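The product lead for the Ullent 4 would like it known that the headphone jack is back because people asked for it. How many people? "Enough," he says, then checks his notes. "544. They wrote in. Some of them wrote in twice, so call it a passionate 544."

We are talking in the Bollis office, where the coffee machine has a firmware update pending and has had one since October. Bollis makes one phone a year, sells most of them by mail, and has never had a launch event with a fog machine. He asked to stay unnamed, on the grounds that his mother reads the comments.

The Ullent 4 runs on last year's Plirkine chip, and I ask if that is going to be a hard sell. "To whom?" he says. "My sister has 8 apps. She opens two. The old chip runs cooler and we get it for less, and the money went into the battery." He admits the benchmark sites will be unkind. "They were unkind last year. We sold out in March."

He is less breezy on the subject of updates. The Ullent 3 was promised a new version of Android by summer and got it in the fall, minus the part that made the alarm clock ring.

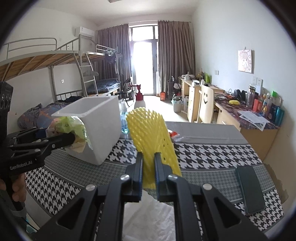 *Tabletop with a dark green phone, face down, at right.*

"That was a bad week," he says. "I overslept too, if that helps anybody." The fix went out to the first 3,000 phones overnight and to everyone else a few days later. Bollis has since handed its testing to Pandey, an outside shop whose main qualification, as he tells it, is that they enjoy saying no. "They sent back our camera app with one word on it. I can't repeat it, but it was fair."

And the Ullent 5? He looks at the door. There may be a smaller one, he says, or there may be a bigger one that gets described as smaller - marketing is still working on that. Wireless charging is "under discussion," a phrase he used about the headphone jack for two years.

I ask what phone he carries himself. It's the Ullent 2, with a cracked corner. He says he'll upgrade when it stops working.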